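Does moral progress need a religion behind it?
Philosophy and Faith board – 5 replies

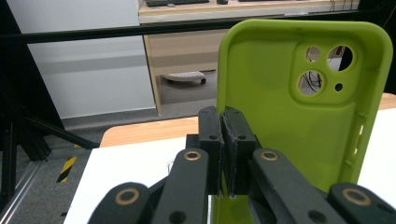
Re: Does moral progress need a religion behind it?

tremura17
January 30, 2018
Our reading group in Jakolstead finished the Cabral essay. He says every moral reform borrowed its terms from a faith, even when the reformers had left it. I think he's right.

sovelwood
Borrowed words aren't borrowed reasons. I can say "sacred" and mean "don't touch."

L. Ojeda
Cabral covers that in chapter 3. He says the reasons wear out after two generations if no one practices the faith.

sovelwood
He gives one case for that, and it's a monastery school. Hardly typical.

Ignacio Montecinos
I read it in September and took it differently. He never says religion is needed, only that it came first. Those are separate claims – the thread title mixes them up.

tremura17
Fair about the title. I still think he means the stronger one. See the last 2 pages.

sovelwood
Read them. Still don't see it.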